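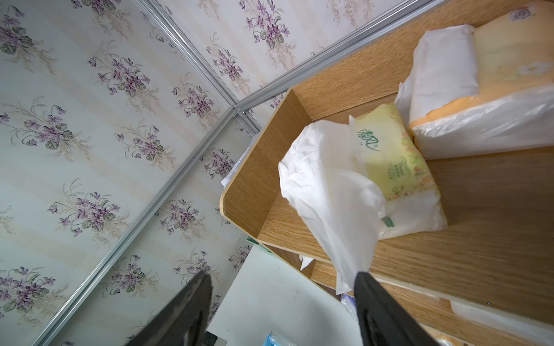 Varkia Guest Supplies, staff meeting minutes, March

1. Tissue handling on the Tronik arm
The floor lead opened with a kind word for everyone who has been patient with the arm these past weeks. It is now being tried on the soft packs and the single tissues, and we had a good long talk about how thin paper wants a much gentler grip than boxes do.

2. What changes for us
Nobody's hours go down, and we were all glad to have that said plainly and put in the minutes. The 2 people now on shelf restocking will move over to checking and setup, with training from Ofori first. Several of us asked (quite rightly!) whether the new duties bring new pay. Management will answer in writing before the April meeting.

3. Breaks
Agreed that whoever minds the arm gets the same breaks as before, with cover arranged.

Meeting closed at 3 p.m. with thanks to all, and to whoever brought the cake.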